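Packing away and clearing a table: tips from the open day

Posted in Kitchen and Workshop Notes

I went along to the Vudilska open day in May, mostly to see how people there handle ordinary household containers with hand-held grippers. Ratree Srithong ran the table I spent the most time at. Visitors took a gripper each and tried moving tubs, lids, cups and cutlery, and the recordings are later used to teach robot arms the same jobs. I lasted 40 minutes before my wrist gave out.

You have two fingers, no thumb and not much feel, so every bad habit in how a kitchen is set up gets exposed very quickly. I wrote the useful bits down on the back of the program. None of it needs a robot.

Clear plastic containers

Clear tubs are hard to see on a pale bench. Ratree said the arms have trouble judging where the sides are, and I had the same trouble at arm's length. At home I've put a strip of coloured tape along one long side of each clear tub, just under the rim. It survives the dishwasher if you rub it down well first. Masking tape doesn't.

Pick up a light tub by the short sides. If you squeeze the long sides they bow in and the lid pops. Thin takeaway tubs are the worst for this.

If two tubs are stuck one inside the other, stand the bottom one in warm water for a few minutes and put cold water in the top one. Don't lever them with a knife.

Passing things to someone else

At Ratree's table two people often worked on the one container, and most of the drops came at the handover. Her rule was that the first person puts it down and lets go, then the second person picks it up. It feels slow but it's quicker than mopping. We now do this at home with anything hot or full, and the kids have picked it up without much arguing.

Where something does have to go hand to hand, the person receiving says "got it" out loud.

Grip and padding

The finger pads make a big difference. Kwabena Agbenyega had the repair bench by the door and let me try a set with worn pads, and I couldn't lift a jar lid with them. Same goes for barbecue tongs. Once the silicone tips have gone shiny, wash them in hot water with a bit of dish soap and go over them lightly with a green scourer. If they're still slippery, replace them.

For jar lids, a wide rubber band around the edge works as well as any gadget I own. Save the ones off the broccoli.

Kwabena's tip for drawer handles that are hard to get hold of was two small felt dots behind the handle, where your fingers go. I've done the pantry and will do the laundry next.

Setting out a work table

Keep cords on the side you aren't working from. If a tool has a cable, run it back over your forearm before you start so it doesn't drag across what you're doing. I've started doing this with the glue gun and the stick mixer.

Open lids before you bring the food over. Put the lid upside down on the far side of the tub, not underneath your elbow.

Leave a hand's width between containers. The demonstration tables were laid out that way and it made sense as soon as I tried to get two wide fingers around something. My pantry shelf was packed so tight I had to pull out three things to get one. I took four tubs off it and haven't missed them.

Wiping down

Parvaneh Khosravi looked after cleaning between groups. She wiped from the far edge toward herself in straight lines, folding the cloth to a fresh side each pass. A damp microfibre cloth first, then a dry one. On white tops she uses a paste of bicarb and water for tea marks, left for four minutes and rinsed off. Test it somewhere out of sight if your top has a glossy finish - it can dull it.

If you're going yourself

The open day is free but you need to book a time for the gripper tables. Go early. The morning was quiet and by lunch there was a queue out to the stairs. Wear sleeves you can push up, and leave your rings and watch at home.

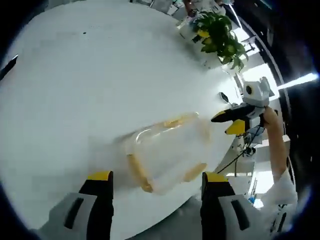

Two grippers and a clear container at the round table.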